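4.3 Failure analysis: neighbor contact near the apple

Most of the failed episodes in the cluttered kitchen set were dull. Timeouts, IK dead ends, the arm parking itself at a joint limit and sitting there until the clock ran out. We sort these in the appendix. This section is about the other kind, where the policy goes for the right object and hits the one next to it.

All runs here use the Rorkik scene builder with the tabletop layout from Section 3. Policy is Huveo, same checkpoint as the main results, no extra tuning. Target is the red apple. Two camera streams go in, one fixed room view and one at the gripper. Depth is not used. We ran 2744 episodes in total with object poses jittered at reset, and had the simulator write out every contact pair, so a touch on the wrong object gets logged even when the grasp itself is scored as a success. Our first scoring script didn't read that log at all. Siamak Shokri found this while checking a set of "clean" grasps by eye, and the numbers in an earlier draft were too kind to us as a result.

The fault goes like this. The arm comes over the table fine. Descent starts fine. Then in the last part of the approach the fingers are open, the opening is wider than the apple by a good margin, and one finger needs to come down in space that another object may already own. From the room camera the apple and the dark bust sit nearly edge to edge, so the gap is hard to judge. From the gripper camera the fingers themselves cover a lot of what matters. 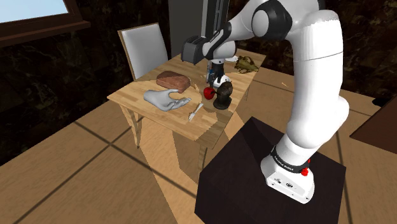
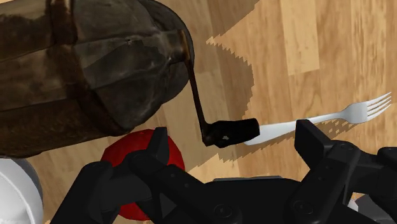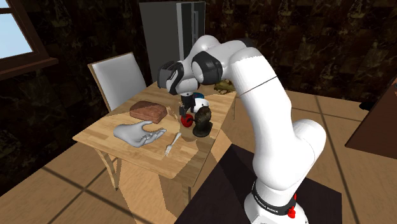

Figure 6. Apple approach in the cluttered layout. First and third panels: room view. Middle panel: gripper view, fingers apart, with one fingertip against the red object.

Contact with a neighbor by itself is not always a failure. A brush against the fork moves the fork and nothing else changes. The bad case is when the finger lands on top of something tall and stiff. The controller reads the position error as "not there yet" and pushes harder. There's no force term in the action space so the policy has no way to ask for less. In simulation you get a spike and sometimes an object leaving the table at a silly speed. On hardware you'd get a protective stop if you were lucky, a bent finger if not.

We looked at three possible causes.

Stale frames. The gripper stream was being read one control step behind the room stream, a queue bug on our side. Fixed it, reran, the wrong-object contacts were still there. So a real bug but not this bug.

Collision geometry. The Cavton object pack ships with convex hulls, and a hull around an object with a thin part sticking out is a lot fatter than the thing you see. Some of the contacts we logged were with empty space, visually speaking. We swapped in decomposed meshes for the objects nearest the target. This removed a share of the events and made the rest easier to read, becuase what was left was real contact. Anyone using these assets for clutter work should check the hulls first -- we should have.

Approach width. This was most of it. The policy opens the gripper all the way every time, whatever the target size. The training demos were collected with the Nwosu teleop rig, where the open command is a button, so full open is the only open the policy has ever seen. In sparse scenes it costs nothing. In clutter it puts the outer finger where it has no business being.

For a stopgap we added a guard outside the policy. If commanded and measured gripper height disagree for 20 control steps in a row during descent, the arm holds, backs off 2 cm along the approach axis and replans. We tested it on 300 episodes drawn from the failed group. It stops the pushing. It does not fix the choice of width, and the arm can end up in a loop of descend, hold, back off, descend again until timeout. So some contact failures just turn into timeout failures. We count these as failures in all tables.

Two things we didn't do. We did not retrain with partial gripper openings, the demo data would have to be collected again from scratch. And we did not move the wrist camera, though a higher mount would probably show more of the outer finger's landing spot. Both are left for the follow up.

The guard is switched off for every result outside this section.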